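5 min read

Section 7. Recovering from a snagged lace or cord

This section applies to two-arm Melix cells running lacing, threading or cord-handling work. It replaces the November bulletin by Sidra Naqvi.

A snag occurs when one gripper keeps pulling after the strand has caught on an eyelet, a loop or the other gripper. The controller reports fault 360 (grip load, sustained) and both arms hold position. The grippers stay closed. A held strand can be under tension even when nothing is moving.

CAUTION: Do not reach between the grippers while fault 360 is showing. At the Flondstead site an operator cut the lace to free it, and the arm sprang back against his hand.

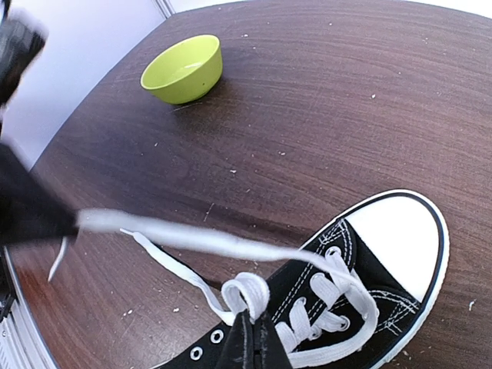
Clearing the fault takes two people the first time, one at the pendant and one watching the strand. Keep hands outside the cell until step 5.

1. Press HOLD on the pendant. Do not press RESET yet. RESET resumes the last move, including the pull.

2. Check the wrist view and find where each gripper is holding the strand.

3. Select SLACK and jog the pulling arm back toward the snag in steps of 3 mm. Stop when the strand sags.

4. Open the pulling gripper first, then the holding gripper.

5. Raise both arms to PARK and switch off arm power at the cell. Wait for the arm power light on the pendant to go out.

6. Free the strand by hand. Replace it if it is frayed or has lost its tip.

7. Brush crumbs and lint off the table – they get into the finger pads and make the grip uneven.

8. Restore power and run one cycle at low speed before pressing RESET.
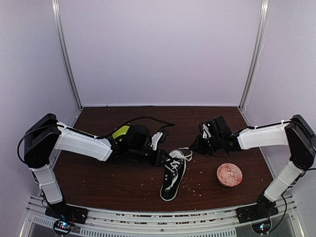 Figure 7-2. Both grippers low over the shoe, laces loose at the collar.

NOTE: If the fault returns more than three times in a shift, stop the job and check the load limit. Clindora ships it at 100. Thongchai Kaewkla found two cells set far higher after the August 2019 update.

Replace finger pads every 3,000 cycles.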